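Fuzzy cleaning cloths - how do you wash, fold and store yours?
Posted in Laundry and Cleaning, 2022-09-02

Goretti
Hello all, I've been reading this board since March and finally have something to ask. When we moved to Prornalville I treated myself to a big pack of those soft fuzzy cleaning cloths, 22 of them in a plastic sleeve, and for the first few weeks I was just delighted with them. They picked up everything! Now they seem to push the crumbs from one side of the table to the other, and on my pale tabletop they leave a sort of haze that I only notice when the evening light comes in low. I wash them with the bath towels on warm, with softener, and then they go in the dryer with whatever else is in there. After that they get stuffed in the drawer under the sink, and whoever opens it has to fish around for a decent one (my family never puts the lid back on anything either, but that's another post). Should I be washing them some other way, and is there any point in folding them?

Ormsby
Oh, I feel for you, I did exactly the same thing with my first batch. It's the softener! It coats the little fibers and then they can't grab anything. Leave it out completely, and dryer sheets too. Wash the cloths by themselves, because bath towels shed lint like a cat in spring and the cloths hang on to every bit of it. I use warm water and about half the detergent I'd use for a regular load, and I let them air dry over the tub. If yours are already coated, soak them in plain warm water for an hour or so, then put them through twice with no softener. I got 13 of mine working again that way and the rest went out to the garage for bike chains.

As for folding, I do it, but mostly for the wiping. Fold it in half and then in half again and you have a flat pad with several clean faces to turn to as you go. A bunched-up cloth only touches the table here and there, and that could be part of your haze. Wipe once with the cloth just damp, then go over it with a dry one. It adds a minute or two and I find it rather soothing after supper.

Gramico
no softener, agree. I don't fold, life is short. Mine go in a basket - blue for tables, any other color for floors, and that's the whole system. 12 is plenty for one house by the way
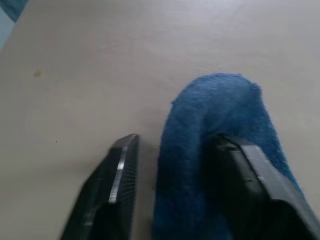
Can I wash the cloths together with cotton dish towels if I skip the softener?

It's better to keep them apart, as cotton sheds lint and the fuzzy fibers hold on to it. If you only have a few cloths, save them up until there's enough for a small load, or wash them by hand in the sink with a drop of dish soap and rinse until the water runs clear.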